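Rollitura – Galerie
Bijoux courbes : tri, rangement, petites pièces

Cette page concerne les petits bijoux de la collection, ceux qui passent entre les lames du parquet et qu'on retrouve au fond de l'aspirateur. L'atelier Rollitura en conserve 518 références, dont une bonne partie sous forme de barres courbes, appelées aussi bananes. Les légendes ont été rédigées par Firdevs Tekin, qui s'occupe du montage. Ertuğrul Güneş a relu les passages sur les filetages.

La galerie contient pour l'instant une seule vue. Les séries suivantes seront ajoutées au fur et à mesure du classement, qui a repris en mars. Les notes ci-dessous valent pour toutes les pièces du même type, quelle que soit leur finition.

Forme
Une barre courbe se compose d'une tige légèrement arquée et de deux embouts. Dans le modèle le plus courant, la boule du bas et celle du haut n'ont pas la même taille. La plus grosse est en général celle qu'on voit une fois le bijou porté au nombril. Pour le sourcil ou le rook, on prend le plus souvent deux embouts identiques et plus petits.

Mesures
On note toujours deux choses : l'épaisseur de la tige et sa longueur. La longueur se prend en ligne droite entre les deux embouts, sans suivre la courbe et sans compter les boules. C'est l'erreur la plus fréquente dans les retours que nous recevons. Un pied à coulisse suffit, à condition de ne pas serrer les becs sur le filetage.

Embouts
Les embouts nacrés se rayent plus vite que le métal. Nous les rangeons à part, dans des sachets individuels, et jamais en vrac avec les boules en acier. Sur certaines pièces, un seul des deux embouts se dévisse – il vaut mieux vérifier lequel avant de forcer. Les embouts dépareillés sont gardés dans une boîte Pruvard à compartiments, classés par diamètre de filetage.

Plan de travail
Pour le tri, une surface claire et mate est préférable. Le métal s'y détache bien et les petites boules restent visibles. Sur un plateau parfaitement lisse, elles roulent ; un simple carré de feutre règle la question, mais il accroche un peu les filetages. Firdevs travaille directement sur le bois, Ertuğrul sur le feutre, et les deux méthodes se défendent.

Rangement
Les bijoux qui vont par deux sont enfilés sur la même carte et glissés dans le même sachet. Les pièces seules vont dans le casier Uçar, rangée du bas. Les étiquettes portent la référence, l'épaisseur, la longueur et la matière de la tige. Quand la matière n'est pas connue, la ligne reste vide et la pièce n'est pas proposée à la vente. Le fournisseur Dranda livre ses barres déjà étiquetées, mais dans un ordre différent du nôtre, ce qui oblige à tout recopier.

Nettoyage
Eau tiède et savon doux, rinçage, séchage sur un papier non pelucheux. Les embouts sont dévissés quand c'est possible, le savon ayant tendance à rester dans le pas de vis. Pas d'alcool ni d'acétone sur les imitations de perles : le revêtement peut ternir ou se décoller. Pour les tiges en métal seules, compter environ trois minutes de trempage, puis un passage à la brosse souple.

Prêt et consultation
Les pièces de la collection peuvent être regardées sur place le vendredi après-midi. Elles ne sont pas essayées, pour des raisons d'hygiène. Les demandes de cotes se font par écrit, en indiquant la référence complète. Les échanges d'embouts se font au comptoir, si le filetage correspond.

Barres courbes à deux boules, l'une blanche d'aspect nacré, l'autre plus petite et argentée. Deux pièces posées sur le bois clair.

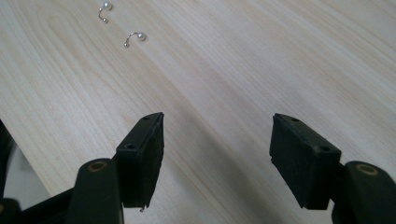
Comment savoir si un embout se visse par l'intérieur ou par l'extérieur ?
Il faut dévisser la boule et regarder le bout de la tige. Si le pas de vis est sur la tige, le filetage est externe ; si la tige est creuse et que la vis fait partie de l'embout, il est interne. Les deux systèmes ne sont pas compatibles entre eux, même à diamètre égal. En cas de doute, apportez la barre complète et pas seulement la boule.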